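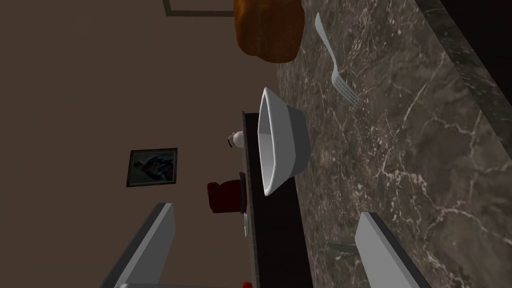 Course Handouts / Travel and Tourism

Reading Travel Writing, Week 9: The "Authentic" Village Visit

Notes to go with the lecture. Please read the Tandon extract before class, and bring the worksheet from last week if you didn't hand it in.

1. What is being sold

Nearly every day tour to a small community promises real life. The word turns up in the leaflet, on the booking page, and then again in the reviews, where people repeat it as if they had found it out for themselves. I would like you to be suspicious of it each time. Ask who decided which part of life is the real part. In the Urncombe leaflet it is bread, boats and an old man mending a net. The village also has a dentist and a tire shop, and neither one gets a line.

2. The Urncombe case

The half-day tour costs 62 per person, lunch included. Visitors get 90 minutes in the village, and if you add up the printed schedule, most of that goes to a meal and a craft stall. Kamil Šindelář took the tour twice in July and wrote down what the guide said both times. The two talks match almost word for word, down to the pause before the joke about the goat. He takes this as proof that the visit is fake. I don't think he has shown that. A guide who tells the same story every morning may still be telling a true one, and any of you who have worked a summer job with the public will know how fast a script forms.

His stronger point is about the houses. Both groups were shown the same kitchen. He asked to see another one and was told there wasn't time.

3. Where the money goes

The operator, Stakesard, says 100 percent of the craft sales stay in the village. Read that sentence slowly. It covers the craft sales. It says nothing on the ticket price, the lunch or the van, and the leaflet never gives those numbers. Zdeňka Skála's interviews are better here, though she spoke to only 9 households and all of them were on the tour route. We don't know what people on the back road think. They may be annoyed by the tours, or they may want in.

4. The traveler's diary as a source

We will use Dagmar Baláž's diary of her week in the Ďurica valley. It is lively and easy to like, which makes it hard to argue with. Mark every place where she tells you what a local person felt. Then check whether that person says anything in the passage. On my count (yours may differ) they mostly smile. Smiling at a paying guest is weak evidence of anything.

She is much more reliable on bus times, prices, food and her own bad moods. Use her for those. 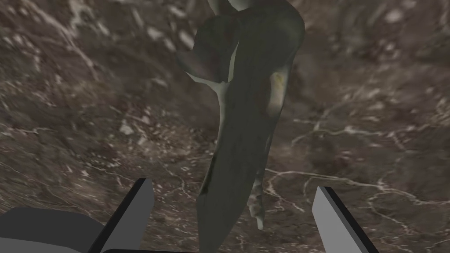 Fig. 1. Carved-looking form, dark grayish green.

5. Souvenirs

Tandon argues that a souvenir carries the place home with the buyer. Maybe. Libor Polák answers that it mainly carries the shop home, and that a "traditional" shape is often the one that fits in a suitcase. Neither of them asked many buyers. Treat both as opinions with footnotes, and look at how seldom either writer names a maker.

6. For discussion

Fletcher Tamihana wants travelers to stop asking "Is it real?" and ask "Who can say no?" Could a family in Urncombe refuse a visit and still sell at the stall? What would you need to see before you believed the answer?

Find one tour review that uses "authentic," "unspoiled" or "hidden." Cross the word out and see what information is left. Bring the review with the crossing out, half a page of comment, no more.

Written work due 16/08/2018, on paper, in the box outside the seminar room. Late papers go to the bottom of the pile.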